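Toilet keeps refilling for a few seconds every half hour. Where do I start?

Asked in Plumbing, 3 answers

Hi all! New homeowner and having way more fun with this house than I expected. We moved in back in February and I've already rehung two doors and fixed a dripping tub spout, so I'm feeling brave. The next project is the toilet in the upstairs bath. Every half hour or so it runs for a few seconds, all by itself, then goes quiet again. No water on the floor. The fill valve says Famano on the cap and the house was built by Mudell, if anybody knows what they put in their bathrooms.

I'd love to do this one myself. Is it the flapper or the fill valve? And is there a way to tell before I buy both?

jalness_newbie

Answer 1 (accepted)

Oh, this is a great first toilet repair, you're going to enjoy it! What you're hearing is usually called a phantom flush. Water is slowly getting out of the tank, the level falls, and the fill valve kicks in to top it up. Nine times out of ten it's the flapper.

You can find out tonight with food coloring. Take the lid off and put it somewhere flat where it won't get stepped on (lids are a pain to replace, ask me how I know). Put 4 drops of dark coloring in the tank, don't flush, and leave it for half an hour. If there's color in the bowl when you come back, water is getting past the flapper or the seat it sits on.
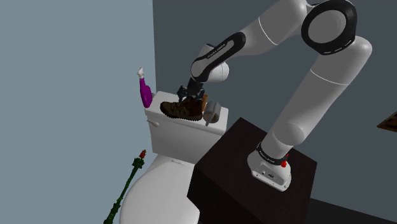 A white toilet tank in a simulated bathroom.

While the lid is off, look at the overflow tube, the open pipe standing up in the middle. The water should stop an inch or so below the top of it. If it's right up at the rim and trickling in, your flapper may be fine and you just need to lower the float. On most newer valves that's a screw or a clip on the side, and you turn it a little at a time.

If it is the flapper: shut off the supply valve at the wall, flush, unhook the old one from its two pegs and unclip the chain. Take it with you to the store! They come in 2 and 3 inch sizes and the wrong one will never seal. Before the new one goes on, run a finger around the seat. If it feels gritty, rub it gently with a 400 grit pad and wipe it clean. Leave a little slack in the chain, half an inch is plenty. Too tight and it holds the flapper open, too loose and it gets caught underneath.

Then turn the water back on and do the coloring test again. I still get a kick out of seeing a clear bowl.

Magdy Bouazza

Comment: Did the test Thursday night and the bowl was BLUE. Flapper it is! Thank you so much, going to the store after work. jalness_newbie

Comment: Yay! Check the chain too while you're in there, mine was rusted almost through. tubside

Answer 2

could be the fill valve. I changed mine and it stopped. Samir hardware had them

porchlight260

Answer 3

Everything Magdy wrote is right, I'd just add one thing for anybody who swaps the flapper and still gets color in the bowl. Sometimes the seat itself is cracked or worn, and no flapper is going to fix that. You can get a stick-on seat repair ring that goes over the old one. The tank has to be completely dry for it to hold, so sponge it out and then go over the seat with a hair towel or whatever you've got.

Also please skip the drop-in bleach tablets. They're rough on rubber and I went through two flappers in a year before I quit using them. My current one is on its fifth year and still soft!

lindenstreet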